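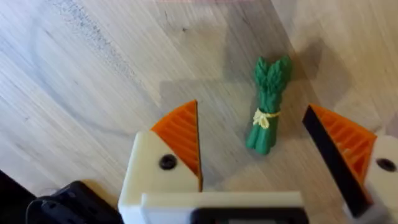

Open gripper fingers either side of a toy bunch of asparagus.

Call for participants: trial of the draft bench code for small robot arms

Kindville is looking for 40 people to take part in the trial of its draft code of practice for small robot arms used on tables and benches. The code covers the handling of light objects in teaching rooms, workshops and small laboratories. It does not cover arms behind fixed guarding, mobile robots or anything used with patients.

Applications close on December 6, 2024. The trial ends in June with a published second draft.

Background

Small arms have become cheap enough that many are set up by people with no training in machine safety. The standards for industrial robots still apply to some of them, but they were written for larger machines and larger organisations, and a person with one bench and a borrowed key to the room will find much of the text hard to use. Some sites have written their own rules. We have collected a good number of these. They disagree with each other on simple points, such as whether a person may reach in to reset an object while the arm is holding position.

The first draft went out for comment earlier this year and drew 559 comments. Of these, 304 were about wording. Most of the rest asked for the same thing: that the rules be tried at real benches before anyone is asked to sign up to them. The trial is our answer to those comments.

The draft was edited by Anjana Ranasinghe and Johannes Mokgethi. The trial is run by Nomvula Fourie.

Who can apply

You can apply if you are 18 or over and you fall into one of these groups:

People who set up or operate small arms at least once a week, in any job or course of study.
Technicians and teaching staff who look after a room where such arms are used.
People who have never operated an arm but who work in the same room as one.
Health and safety staff with a small arm somewhere on their site.

We need people from all four groups. The third was badly under-represented in the comments on the first draft, and we will hold places back for it. You do not need a degree, and you do not need to have read the first draft.

Applications from pairs are welcome where one person operates and the other supervises. Please send two separate forms and give each other's name in box 2.

People employed by a manufacturer or seller of robot arms cannot take part in the trial. They can still comment on the second draft when it comes out.
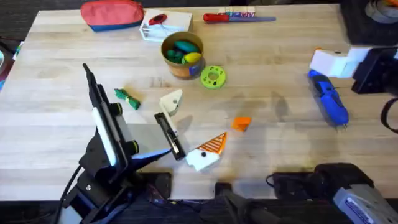 WHAT YOU WILL BE ASKED TO DO

Participants attend sessions at our workshop in Drastside. Each session uses one part of the code. You will be given the rules on paper, asked to prepare the table as they say, and then asked to carry out a short handling task or watch one being carried out. The objects are light, mostly toys and printed parts. Afterwards you fill in a form on what was clear, what was not, and what you did when the rule did not fit.

Observers will take notes. They are assessing the text and will not be marking you.

The parts of the code to be tried are as follows.

Part A, the table. This sets out what may be left on the work surface while an arm is powered. The draft says that hand tools, bags and personal items should be off the table, and that objects for the task may be left anywhere within reach of the arm. Several commenters thought the rule on tools too strict for rooms where people are making adjustments all day. We have a second version of the rule that allows tools along the far edge, and both will be tried.

Part B, two arms at one table. The draft requires the area that both arms can reach to be agreed before power-up and written on the session sheet. It also asks for one named person with authority to stop both arms. We want to know if this works when each arm has its own operator, and whether operators keep to the written area once the task is under way.

Part C, cables. Cables must be able to follow the arm through its full travel without catching on the table edge or on the other arm. The draft asks for this to be checked by hand with the power off. Some people found the wording hard to follow, so there are now drawings to go with it.

Part D, fingers and pads. This covers the checks on gripper fingers before use: screws, contact surfaces, and splits or wear in soft pads. It also says who may change a finger and what must be written down afterwards.

Part E, reaching in. By far the most argued-over part of the first draft. The present text says that no hand goes between open fingers while the arm is powered, for any reason, and that a fallen object is picked up only after a stop. Experienced operators told us they would not follow it. We would like to see what they do with it in practice, and what newcomers do with it.

Part F, cameras and records. Many arms now carry a camera at the wrist, and there is often another fixed over or beside the bench. The code says that everyone who comes into the room must be told what is recorded and how long it is kept. It also sets out how to ask for a recording to be deleted.

Safety and consent

You will have an induction before your first session, including practice with the stop button. Nermin Akbulut is responsible for safety in the workshop and can end a session at any time. So can you. There is no need to explain, and you will still be paid for the whole session.

Sessions are recorded by the cameras on and near the arms. Faces are blurred before anyone outside the trial team sees the material. You may withdraw at any point up to the printing of the second draft, and your forms will then be destroyed.

Please tell us about anything that would affect your use of the workshop. The benches are adjustable in height. A seat can be provided for every task, and the forms are available in large print or can be filled in with help – just ask when you book.

Payment and travel

Participants are paid by the session, at the rate given in the information sheet. Travel within the region is refunded on production of a ticket or a note of mileage. People travelling from Skurnwood can use the shared minibus, which leaves from the Nkuna building and must be booked with the form. Lunch is included on full days.

If your employer is releasing you during paid hours, tell us whether the payment should go to you or to them.

How to apply

Ask the trial office for a form and the information sheet. The form takes two sides of paper. It asks for your contact details, which of the four groups you belong to, what you have used or worked near, and which sessions you could attend. There is space to say what you think of existing rules at your own site, and copies of local rules are welcome, including handwritten ones. We will remove names before sharing them with the editors.

Places will be given so that each group is properly represented, and after that in order of receipt. Everyone who applies will have a reply. Those not offered a place can ask to go on the reserve list or to receive the second draft for comment.

Questions about eligibility or payment should go to Costel Trajkovski at the trial office. Questions about the text of the code should be put in writing to the editors, giving the part and rule number.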